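November, evening

Fulletti piano accordion, the black one with the bad bellows corner. Second session on it. Writing this up fast before I forget which block is which, so excuse the state of it.

Where we were: bass side mostly fine, treble side a mess. Customer said "a few notes are a bit off." More than a few. The wax on the low block is the original I think, gone dark and crumbly, you can flick bits off with a fingernail. Two plates were rattling loose when I took the block out and one more came away when I breathed near it. So it's a full rewax on the treble side, no point patching.

Bellows test first, before touching anything. Straps off, hold it up by the treble side, no keys, let the bass end hang. It came down way too quick. Did it again with a strip of tape along the bad corner and it was slower but still not good, so the corner is only part of it. Rest is probaly the gasket. It looks like somebody put foam weatherstrip on it years ago and it has gone to goo. Scraped half of it off, quit because of the smell.

Gasket plan: leather, skived thin at the joints, hide glue. NOT the foam again. Ngọc Văn wants to try the felt-backed tape on one side to compare. Fine with me but not on this one, do it on the practice box.

Pads. Took the keyboard off to look. Keep the keys in order!! I used the long stick with the slots. Felts are flat, leather has a hard shiny ring on each where it meets the foundation plate. Several seat crooked. Could get away with brushing up the leather and resetting the arms, but if the customer is already paying for wax and valves it seems dumb to leave old pads in. Will put it in the quote as an option and let them choose.

Moths have been in there. Little bites out of the felt under the keys at the high end. No live ones that I saw. Bagged the felt and took it outside.

Valves (the leather ones). About what you'd expect, the big ones are curled up off the plates like old toast. That's your slow-speaking low notes right there. Small ones near the top are fine, some of those are plastic already, and I'm leaving them. Tried flattening three of the big ones by working them backward over a pencil. One came good, one cracked, one went right back to curled. Replace the lot on the low block.

Prices. Tóth quoted on a new hand-finished reed set, just in case, and it was $1,391 before shipping. So no. The old reeds are decent, a bit of rust on a handful, nothing through. Cleaning and retuning is the way to go. The Tóth valves on the other hand are good and not expensive, ordered a mixed pack. The Branell ones we had last time were stiff out of the bag and I had to put boosters on half of them. Not buying those again unless they've changed the leather.

Wax. Made a new batch. Notes for whoever does the next one:

Beeswax first, low heat, double boiler. Don't walk away.
Rosin crushed as fine as you can be bothered to, in slowly, stir till there's no grit on the bottom.
Tiny bit of linseed oil at the end. I put in less than last time. Last batch stayed soft and picked up every bit of dust in the room.
Strain through an old stocking.

Total came out of the pot at 603 g. That is a lot more than this job needs but it keeps. Poured it in the muffin tin, lined. Test strip on a scrap plate: snapped clean when cold, bent a little after I held it in my hand for a minute. That seems right. The last batch just bent.

Melting the old wax out is slow work. Hot knife down the seam, lift the plate, scrape the bed, wipe. I tried the hair dryer to speed it up and all it did was make the whole block sticky, don't do that. Numbering plates in pencil on the aluminum works OK but it rubs off if you handle them with waxy fingers, which you will. Went to a paper tray instead with the note names written in the squares.

Space was the other problem. I've been doing plates on the little bench by the window and there isn't room for a tray and the tuning table and a lamp, so stuff ends up on the stool and then I sit on it. Need a long surface for the layout, pale top so you can see a dropped valve. Two tables butted together does it, just mind the seam in the middle, anything small will find it.

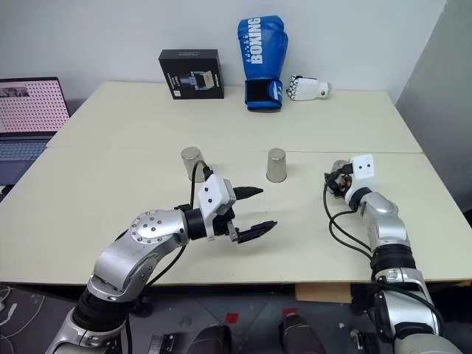
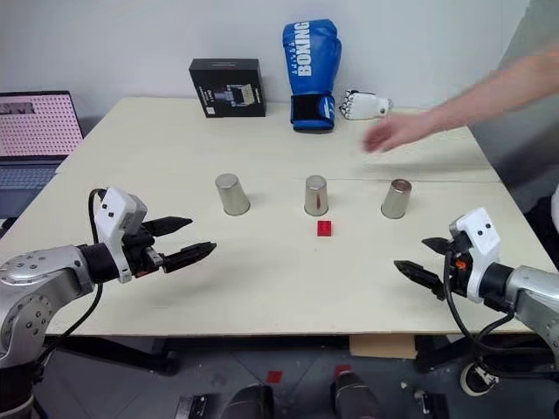

Rust. For the light stuff I'm using the fiberglass pen, always stroking toward the tip, with a shim under the tongue so it isn't being bent. Wipe after. Do not use the wire wheel, I don't care how fast it is. The worst one is the low F on the push side, there's a pit near the rivet. It still sounds. Might go flat on us in a year. I'll write it on the ticket so it doesn't come back as our fault.

One cracked tongue on the other block, the C sharp. You hear it as a sort of dead buzz that won't hold pitch, I spent ages scraping at it like an idiot before I held it up to the light and saw the crack. Lesson: light first, scrape second. Got a donor reed out of the dead Ekel in the loft. Slightly wider tongue than the original but the plate fits the bed if I take a hair off one end. Voiced it, it speaks a bit late when played soft. Raise the tip a touch? Tried, better. Tried more, worse. Put it back.

Tuning notes. Checked the A on the middle reed with everything still in the box, before taking it apart, so I know what it was set at. It's tuned a little sharp and the tremolo is wide, wider than I'd choose, real old dance hall wobble. Customer likes it apparently. So: same center, same spread, just even it out. At the moment it's slow in the middle and frantic at the top and for a couple of notes it goes the wrong way altogether.

Reminder for me since I always get mixed up when tired — metal off near the tip goes up, metal off near the rivet goes down. And stop early. Leave it overnight. They drift after scraping and if you chase it the same evening you end up going back and forth until there's no reed left.

Also the tuning table reads different from the box. Had this same thing on the last job and didn't write it down, so writing it down. Same reed, same gauge, table says fine, in the box it comes up flat. It's worse on the low ones. So rough tune on the table, final tune in the instrument, which means opening and closing the thing about a hundred times. Nothing to be done. Made two sets of spare bellows pins out of brass rod, the old ones are bent and I'm sick of fighting them.

Bellows corner: metal cap is OK but the leather gusset behind it is split right at the fold. Cut a patch from the thin goat. Skive the edges to nothing or it won't close flat. Glue, fold, clamp very gently with the straps on and a sheet of waxed paper in the fold so it doesn't stick to its neighbor. I forgot the waxed paper on the first go. Got it open again in time. Just.

Weighed the leather offcuts box while the scale was out, around 539 g left, and most of it is too thick for gussets. Need to order more of the thin. Somebody keeps using the good piece for knife strops and I think it's me.

Strap brackets: one screw stripped. Plugged with a sliver of maple and glue, redrill tomorrow. Straps themselves are shot, customer knows.

Grille cloth: leave it. It's faded but it's whole, and the new stuff we have is shinier and would look wrong next to the old celluloid. Speaking of which, keep the hot knife well away from the celluloid. There's a shrinkage crack by the register switches that I want to just stabilize with a dab of acetone glue. Ngọc Văn did a nice job of that on the small button box, same method please.

Switches: the master sticks. Bent slide, I think, or a bit of old wax in the track. Did not get to it.

Time so far nine hours, not counting the wax. That's already over what I guessed at. The quote was too low, I priced it from the outside before opening it up and I know better than that. Will call the customer and talk through the pads before doing anything more.

To do:

finish scraping gasket goo, window open
low block beds cleaned, then wax
valves when the Tóth pack gets here
check donor C sharp again cold, first thing, before the heat is on
register slide
thin goat, order
redrill strap bracket
label the muffin tin wax!!! it looks exactly like toffee

Wax pot is still on the back shelf, switched off, lid on. Strainer is soaking, leave it.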